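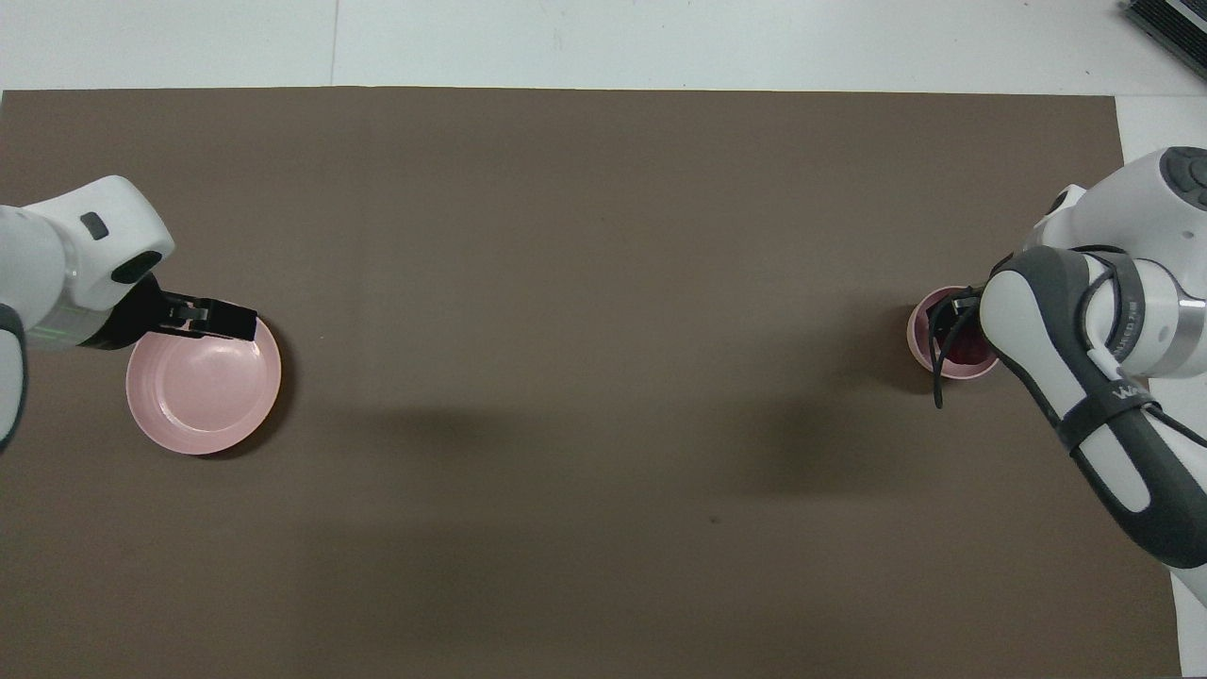

Pink bowl on a brown table mat.

About Oltutex

Oltutex makes coated and uncoated table textiles for the contract market: place mats, table runners, drawer liners and surface protectors. Customers are mainly cafeterias, hospitals, care homes and schools that wash or wipe the same item several times a day and need it to lie flat afterward. The company does not sell through retail stores. Orders are placed directly or through a regional distributor.

History

The company was started by Detlef Stöcker, a weaving engineer, as a repair and finishing shop for other mills. For the first years the work was limited to edge binding and heat setting. The coating line was bought used from the Karamanlidis mill when that business closed its table linen department, and it is still in service with a new drive and new drying section. The name Oltutex was adopted at that point. Weaving in-house began later, with 2 looms, and is now used for base cloth in the heavier grades.

Randi Sandberg joined as head of the test lab and has been managing director since June 2019. Detlef Stöcker remains with the company as technical adviser and is responsible for loom maintenance and operator training.

Products

There are two standard lines. Pilo is a coated mat with a closed surface, cut from the roll and supplied with square or rounded corners. It is wiped clean and should not be machine washed. Prurnus is an uncoated woven runner with a bound edge, intended for machine washing and flat drying. Both lines are piece dyed in matched shades so that they can be used together on one table.

Custom sizes are cut to a tolerance of 2 mm on either side. Printed logos are possible on Pilo only. Dark shades on Prurnus should be washed separately for the first 5 cycles.

Testing

Each production lot is sampled before release. The lab checks weight per area, shrinkage, color fastness to rubbing, edge curl and coating adhesion. Edge curl is measured after 24 hours on a level plate, with the piece unrolled and no weight applied. Lots that fail on curl can be reset once. Lots that fail on adhesion are not reworked and are sold as packing material.

Lot numbers have four digits and are stamped on the back, near one corner. Please quote the number with any complaint — without it the lab cannot pull the retained sample. Retained samples are kept for 5 years.

Site

Weaving, coating and cutting are in one building with a floor area of 3235 square meters. The warehouse is separate, at 1004 square meters, and holds standard sizes only. Custom orders ship from the cutting room. Water from the dye house is cooled and filtered on site before discharge, and trimmings from uncoated cloth go to a felt maker.

Visits and samples

Visits to the mill are by appointment. Closed shoes are required in the weaving hall, and ear protection is issued at the door. Sample cards for both lines are sent free of charge to business customers. Full-size samples are billed and credited against the first order.

Page last revised 16 Feb 2022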